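Home Advice › Laundry and Textiles › Washing Dark Clothing

Caring for Dark and Black Garments: Guidance for Households

Residents of Fumbridge properties regularly ask how dark clothing may be kept from fading, and how the shared and private machines in the buildings are best used for it. The guidance that follows was prepared by Naima Bouazza and applies to all front-loading machines.

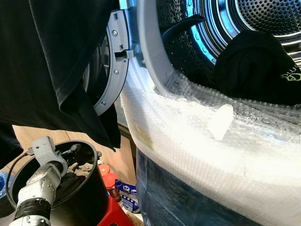 Sorting before the wash

Dark items should be washed together and kept apart from towels, flannels and anything with a raised pile. Towelling sheds fibres throughout the cycle, and these show plainly on black cotton. New black or navy garments should be washed alone, or with other black items, for the first three washes.

Zips are to be closed, hooks fastened and buttons left undone. Garments with a printed design should be turned inside out, as should denim and anything with a brushed lining. Straps and long ties may be knotted loosely or placed in a mesh bag. Pockets should be emptied fully. A single paper tissue is enough to spoil a load of dark clothing, and the remains are difficult to remove once they have dried.

Loading the drum

The drum should be filled to no more than three quarters of its depth, with a hand's width left clear above the clothes. Heavy items such as hooded tops and work trousers go in first. Before the door is closed, residents should run a finger around the rubber seal to check that no sleeve or cord is caught in it. A trapped cord may be cut through during the spin, and water may escape on to the floor.

Very small loads are also to be avoided. One heavy garment washed alone will often upset the balance of the drum, and many machines will then refuse to spin at full speed. Two or three further dark items will usually correct this.

Temperature, detergent and spin

The care label takes precedence over anything stated here. Where it permits, a wash at 30 degrees is suitable for everyday dark clothing. Sportswear and undergarments may be washed at 40 degrees.

A liquid detergent is recommended. Powder does not always dissolve at low temperatures and can leave pale streaks along seams and waistbands. Products containing bleach or optical brighteners should not be used on dark fabric. The dose should follow the packet for the hardness of the local water – in the Krawczyk building and the two blocks behind it the water is hard, and the higher dose applies.

Fabric softener may be used sparingly on cotton. It should be left out altogether for sports fabrics and waterproof jackets.

A spin of 600 revolutions per minute is sufficient for knitted and delicate items. Cotton trousers and sweatshirts may be spun faster, although creases that are set at high speed tend to fade along the fold.

Removing streaks and fluff

White streaks are most often undissolved detergent. The garment should be rinsed again in cool water with no product added. If marks remain, they may be sponged with one part white vinegar to four parts water, after a test on an inside seam, and rinsed once more. Vinegar must never be combined with bleach.

Fluff is best dealt with when the garment is fully dry. A clothes brush should be drawn in one direction, from the shoulder down. Adhesive rollers are acceptable on woven cloth but can lift the surface of soft knitwear.

Drying

Clothing should be taken out promptly when the programme ends and shaken once before hanging. Dark garments are to be dried inside out and out of direct sunlight. Trousers should be hung from the waistband, and jumpers laid flat on a towel of a similar colour.

Tumble drying is permitted where the label allows it, on the low setting. The lint filter must be cleared before and after each use. Rooms used for drying should be ventilated, with a window open or the extractor running – condensation on the walls of the smaller flats remains a frequent cause of complaint.

Care of the machine

After the last load of the day the seal should be wiped with a dry cloth, including the fold at the bottom, where hair and grit collect. The door and the detergent drawer should be left ajar. Households with small children or pets should make sure that they cannot reach the open drum.

Once a month the machine should be run empty on its hottest cotton programme. The drawer may be lifted out and washed in warm soapy water at the same time. The pump filter, where residents are responsible for it, should be cleaned every three months with the machine switched off at the wall and a shallow tray placed beneath the flap.

Faults in the shared laundry rooms should be reported to Aminu Ogbonna at the Fumbridge office. The number shown on the front of the machine should be given with the report. Residents should not attempt to force a door that has remained locked after a cycle; most will release within a few minutes once the water has drained.

Page last reviewed Nov 11, 2020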